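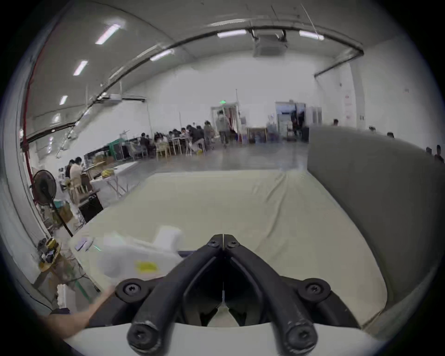

Slide 1: the Jinden hand-held gripper over the practice bed, packing foam still on the sheet.

SPEAKER NOTES: Living with the Jinden kit
Slot is 20 minutes, leave 4 for questions. Water first!

Slide 1 (leave it up while people sit down)
Say hello, say which kit: Jinden, the hand-held version, on loan from Ganamau.
Point at the fingertips. Two curved fingers, tips together, making a big V. I love how plain it is. Star-head screws you can see and get at, so have the right driver in your bag.
Point out the scuffs low on the right finger. Dark plastic marks, and I'd want any buyer to know that before they open the box.
Ask the room: who has tried to teach a machine to make a bed? (Wait. Someone always laughs.)

Slide 2: what you get
Gripper, mounting plate, carry case, printed guide. The guide is good until the page on calibration, then it gets very thin. Read out the one sentence about "suitable surfaces" and let it hang.
Hire or buy. Prices are on the handout, don't read them out.

Slide 3: first afternoon
We had people recording usable runs in 40 minutes, from a sealed box, and I was thrilled with that. The older Karkus kit took us most of a day.
A fitted sheet is a brilliant test piece. Pale cloth, soft folds, corners that fight back. Do the corner story here if time is good, skip it if not.

Slide 4: what I'd change
Weight. Fine for a short go, tiring after lunch. Swap hands, swap people.
Wide view: it takes in half the building, ceiling lights and all. Great for context, but tell everyone nearby before you start.
Ivanyshyn make a softer fingertip that ought to suit thin fabric. Not tested yet, so say so plainly.

Slide 5: numbers
Up to 75 runs on a good day. Stress "good day".
Show the folding clip, no sound needed. Stop talking while it plays (I never do).

Slide 6: would I hire it again?
Yes, happily, and I'd ask for spare fingers up front.
Pass the gripper round, tips pointing down. Get it back before the tea break.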